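How to Check a Parish Baptism Record Before You Rely on It

Most guides to sacramental records assume the book is right and the only problem is getting a copy. I don't share that confidence. I went through the registers for two churches, the old parish at Fallstead and its mission at Grosbridge, and out of 138 entries I found 14 with an error bad enough to matter. Wrong surname, wrong year, godparents swapped with parents. So treat the steps below as a way to test a record, whoever handed it to you.

1. Find out which book you are looking at

Many parishes kept a rough notebook and copied it into the register later, sometimes months later. Ask the office whether the entry is the first writing or a copy. If the ink and handwriting stay the same across a whole year of baptisms, suspect a copy. The Fallstead book has one run of 53 entries in a single hand, covering a stretch when the parish changed pastors. Draw your own conclusions.
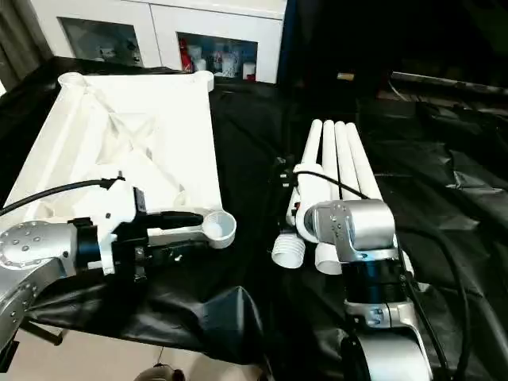 2. Ask for the full entry, margin notes included

A certificate typed up by the office is a summary. It usually leaves out the notes in the margin, and those are where confirmation, marriage and corrections get written. Ask in writing for every notation. Some offices won't allow a photo of the page, as the entries next to yours belong to other people. Fine, but they can still read the line out to you while you write it down.

3. Compare the dates

Check the birth date against the civil record. If they disagree, I'd lean toward whichever was written closer to the event, and I'd lean gently. Families gave the wrong date to both, for all kinds of reasons.

Watch for the baptism date being entered in the birth column. It's the most common slip I see.

4. Don't trust the spelling, or the index

The family name Gashaw shows up in the Grosbridge book with an e on the end, with one s doubled, and once filed under C. Whoever made the index was guessing. Read the pages for the whole year before you accept that an entry is missing. 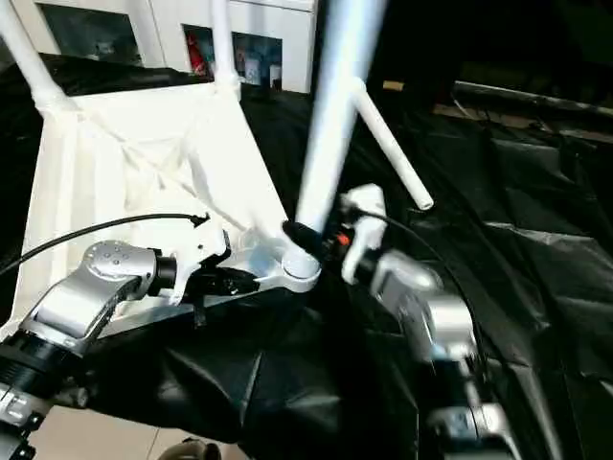

Online indexes are worse. Wenico, the lookup service our diocese signed up for, is quick and looks tidy, but it was keyed from the same parish indexes, so it repeats their mistakes and adds a few. Use it to find a page number. I wouldn't use it for anything else.

5. Getting a correction made

You can't have an entry erased, and you shouldn't want that. The usual practice is a dated note beside the original. Bring a certified birth record and a short letter saying what is wrong. Then ask for a new certificate and read it at the counter before you leave. One of mine came back with the old error still in it.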